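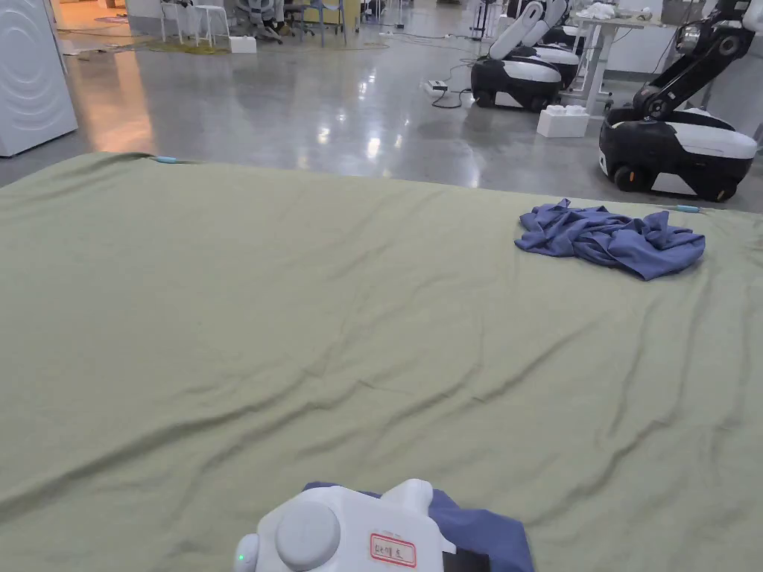
3.2 Settings and procedure

The study was carried out in seven preschools in the Sorkton district, all of which admit children from the age of three. Each setting had used a written settling-in policy for at least one full year before data collection began. The policies differed mainly in how long a parent or other family member was expected to stay in the room during the first sessions. In four settings the length of stay was fixed in advance. In the other three it was agreed with the family and could be changed by the child's key worker.

Families were invited to take part when they accepted a place. Those who agreed received a short daily diary, printed in English and Spanish, and were asked to fill it in for the first 19 sessions the child attended. The diary asked how the child had parted from the adult at the door, what the child had said about the session afterward, and whether sleep or eating at home had changed. Key workers kept a matching record in their own words. They did not see the family diaries until the end of the study.

Interviews with key workers were conducted by Hinds and Zamudio in February, once most children had completed the diary period. Each interview lasted 40 minutes and followed the topic guide set out in Appendix B. Questions covered the handover at the door, the use of comfort objects from home, and the way in which staff decided that a child was settled. Key workers were also asked about the ordinary materials of the room, including covers, cushions, and dress-up clothes, and about who chose them.

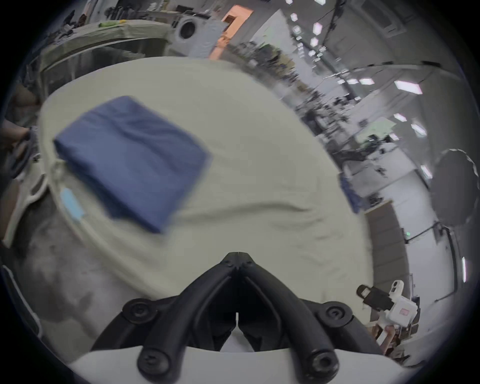
Figure 1. A large beige fabric sheet spread across a work surface.

Interview transcripts were coded by two readers working separately. The first version of the coding frame was based on the Wandatik parting scale, which was designed for younger children in home-based care. Several of its items, such as those on feeding by the carer, did not apply and were removed. A new code was added for children who parted calmly but did not speak during the session, a pattern that key workers in five settings raised without being asked. Where the readers disagreed, Bhardwaj reviewed the passage and made the final decision.

Diaries with fewer than 12 completed entries were left out of the main analysis but kept for the comparison reported in Section 4.3. Most of these came from families whose work hours had changed during the term, so that a different adult brought the child each day. The effect of this on the results is considered in Section 5.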